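I finally finished my first real season of long-distance walking, and I'm still buzzing! The Stornach loop is 34 miles if you take the ridge (take the ridge), and I came home with sore hips, a sunburned neck and a notebook full of things I want to do differently next year.

First up, food. I packed 700 calories for the climb out of Deltdale and had eaten the lot before the second gate. Peanut butter tortillas are still the best trail lunch I know - they squash flat, they don't mind the heat, and you can eat one while walking. Dried mango was a close second. The fancy bars I bought went mostly uneaten, so my coworkers will be getting those.

Then there's the weight question. My pack started the year stuffed with "just in case" clothes, and I wore almost none of them. One warm layer, one rain jacket, spare socks. I did keep the ridiculous big mug, and I'd carry it again tomorrow. 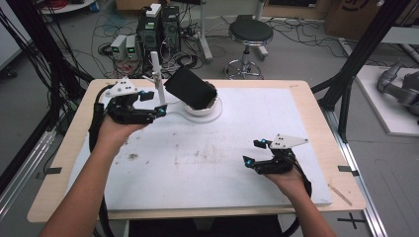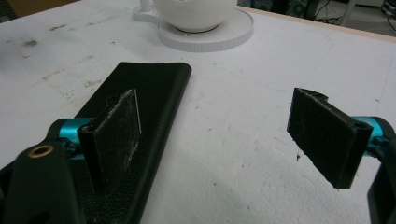

Shoes were the big surprise for me. I switched from boots to trail runners in September and my knees noticed on the very first descent (the one with all the loose slate, ugh). My feet got soaked crossing the bog, sure, but they dried out by lunch, and the boots never managed that.

Next on the list is the Sundska trail, 153 miles of forest and lakes, with huts for most of it. I've got the map taped up over the kitchen sink and I keep letting the dishwater go cold while I look at it. If you've walked it early in the season, tell me how bad the mosquitoes are!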